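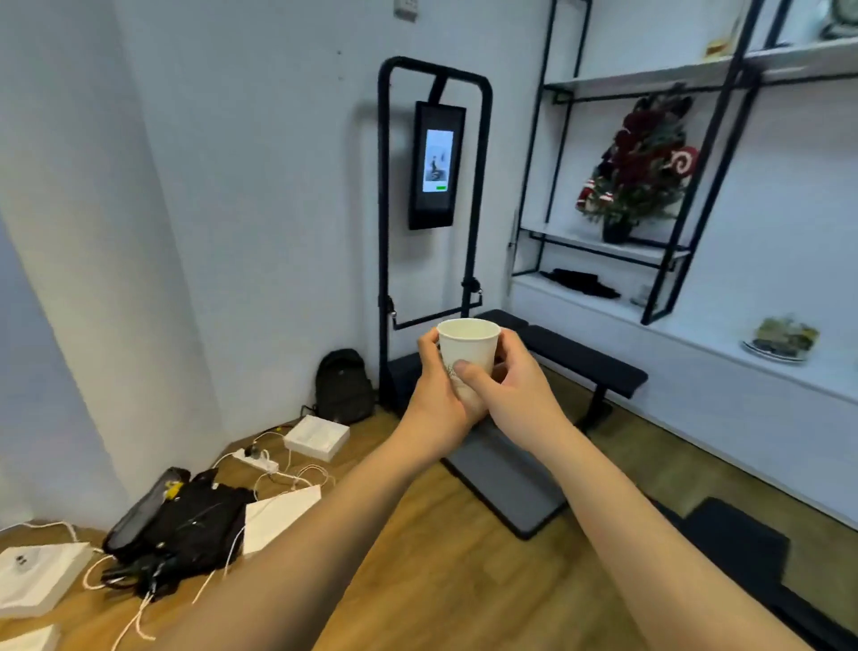 Do I need a home water filter? Frequently asked questions

We get the same letters every month, usually after a salesman has been down the street. The answers were last gone over on 3 Aug 2018.

Is my tap water unsafe?
If you're on a public supply, probably not. Your supplier has to publish a yearly report. Read it before you read a brochure. Private wells are another matter, and you should pay a lab to test one.

The salesman put drops in my water and it turned brown. Should I worry?
Not on that evidence. Those drops often react to ordinary minerals, the same ones that leave scale in your kettle. Ask him what the color proves and see how long the answer takes.

Can people taste the difference?
Some can taste chlorine. Most of the claims beyond that I'd want to see tested blind, by someone who isn't selling anything. Try it at home: have a friend pour tap and filtered at the same temperature and keep quiet about which is which. 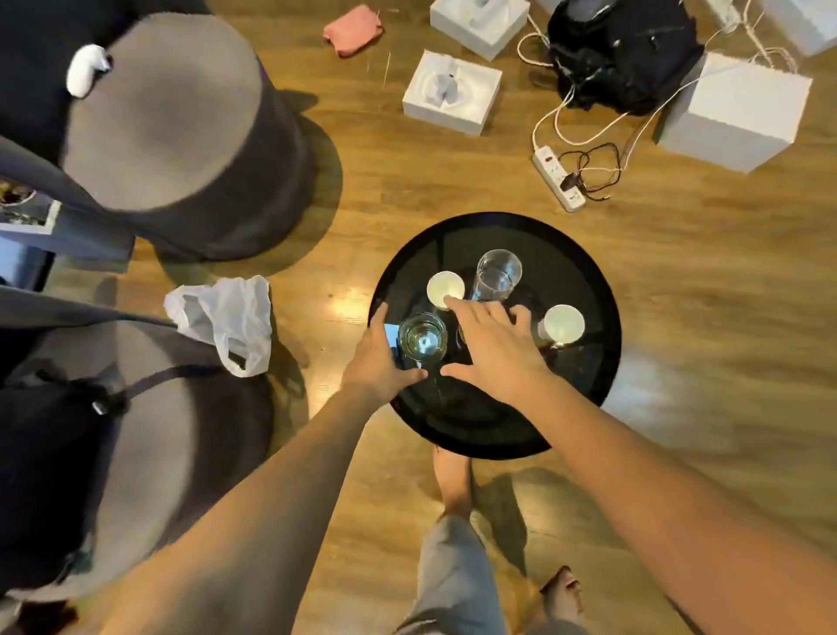
Photo: Daranee Kongkaew

What about leaving a jug in the fridge overnight?
It costs nothing and cold water tastes better to most of us. Some chlorine will leave an open jug too, though less if your supplier uses chloramine.

Is the Drirent under-sink unit worth $600?
I haven't seen a reason to think so. The leaflet promises "livelier" water, and I don't know what that means. Styliani Panagiotou wrote to the company twice asking for test results and got a coupon.

How often do cartridges need changing?
More often than people do it. Look up the rated capacity — the Bultusell jug cartridge is sold as good for 500 cups — and compare it with what your household drinks. Then price a full year of refills, which the box won't do for you.

Does a certification mark mean it works?
It means it was tested for something. Find out what. A mark for taste and odor says nothing on lead.

Do you take money from filter makers?
No. Manolakis offered us a free unit in September and we sent it back. Questions go to Athina Kourkoulas at the usual address.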